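3.2 Countertop activities and the objects used in them

Of the 1,943 short episodes in the household set, 521 take place at a counter and involve small personal things. We treat these separately from the cooking and cleaning episodes, as the objects are handled for a different purpose and tend to share the surface with things left out from other uses. The counters were divided into 5 types by surface material. Marble gave the most varied backgrounds, and most of the discussion below concerns it.

Two groups of objects recur. The first is soft footwear parts, mainly insoles, which are aired on a small drying rack or laid flat. The second is table games and puzzles. Both groups were labeled by Daza and checked by Carrasco, using the category list in Section 2. Disagreements were mostly over how to label an insole that touched both a rack and the counter. We settled on the label "hanging" whenever the upper part was clear of the surface.
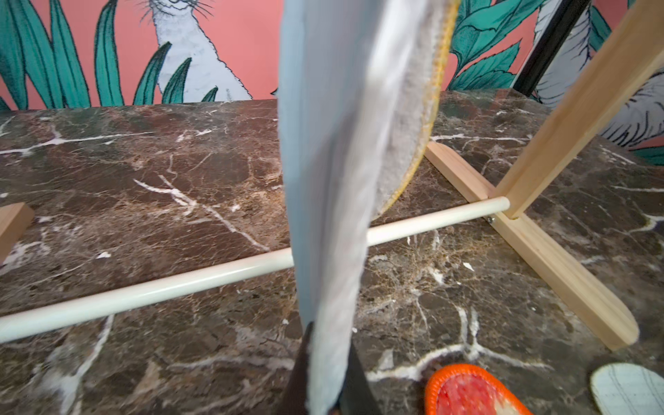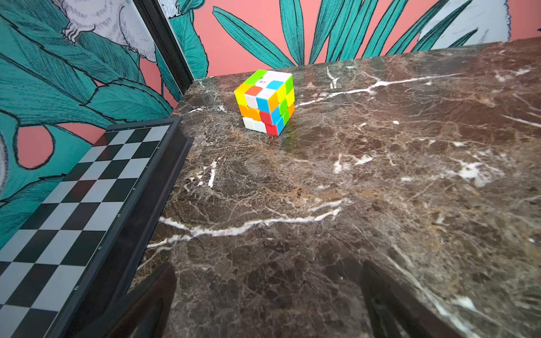
Figure 4. Objects on a brown marble countertop. First picture: light blue and grayish-white insoles hanging by a wooden drying rack, with an orange-edged insole flat on the marble. Second picture: a scrambled 3x3 cube and a chessboard with no pieces on it.

Insoles were harder to label than their simple shape suggests. They bend under their own weight, and the two sides often differ in color and texture, so a single insole can look like two different objects from one moment to the next. We therefore recorded edge color and surface color as separate fields. Pairs were given a shared number only when both members could be matched on both fields.

Puzzles and boards keep their shape but raise a different problem. A cube with one layer slightly turned was at first entered by some labelers as "in use" and by others as "at rest." The final list has no such distinction, and the cube is entered by type and size alone. Boards are entered with or without pieces.

After these changes the full set was labeled a second time, and 1,684 episodes kept their original labels. The rest were reviewed one by one in December. Results by category are given in Section 4.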